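Search this site Go
Print E-mail this article

THE BAG PROBLEM
Why a group of researchers at Nikanach stopped buying robots and started lending out grippers

A fabric bag is a difficult object. It has no fixed shape, it falls over when it is empty, and its opening closes again as soon as you let go of one side. A child learns to handle it without lessons. For a robot arm it is still one of the hard cases, and the group behind the Hundside project at Nikanach has spent the last two years on it.

The usual way to teach a robot such a task is teleoperation. A person sits with a pair of controllers and moves the arms from a distance, and the robot records what it did. The recordings are clean, but they are slow to make, and every hour of them needs an hour of robot. In the first winter the group had one pair of arms and a long waiting list. A good afternoon gave 11 usable recordings of a bag being opened and filled.

The method they use now leaves the robot out of this stage. A person takes a gripper in each hand and does the task with them, on an ordinary table. Each gripper carries its own camera, and a further camera looks from the height of the head. From these views the software works out where the two grippers were at each moment, and how far their fingers were open. It is this path that the robot later learns to repeat. What the person's legs or shoulders did is of no interest to it.

In June the same people, in the same number of hours, made 66 recordings per afternoon. Part of this gain is simple comfort. With a gripper in the hand you feel the cloth pull, and you correct before it slips. Through a controller you see the mistake only when it has happened.

Not everything became easier. A camera so close to the fingers sees mostly fabric when the bag is near, and then the software can lose its position. The head view helps here, because the printed markers on the grippers can be read from above. Daylight is another trouble, so many sessions are held in plain office rooms with the ceiling lamps on.

The group also found that clean tables make bad teachers. The first model, called Cirillo, was trained with nothing on the table except the bag, and it became confused by a cup. Today the people who record are asked to leave things where they are – kettles, cans, paper, whatever the room has. The newer model, Flavovar, was trained in this manner. In a test with bags it had not met before, it finished the task in 50 percent of the trials. The old one rarely came past the first grasp.

Half is not enough for a shop or a warehouse, and the group says so openly. The failures are mostly at one point, when the second gripper must find the edge that the first one is holding. People solve this with a small pull and a wait, and the wait is hard to learn from pictures. 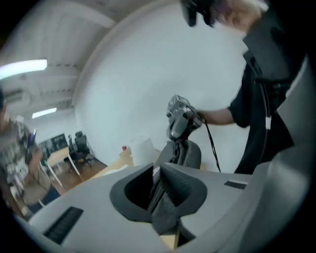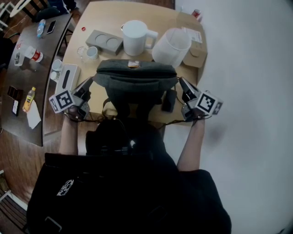 Hundside Project – Manipulation Learning Group, Nikanach

The next step is to send the grippers out to homes, with a short printed guide and no engineer in the room. The group expects worse recordings and many more of them, and wants to see if the model gains from the exchange. A second type of bag, with a stiff bottom, will be added in the same round.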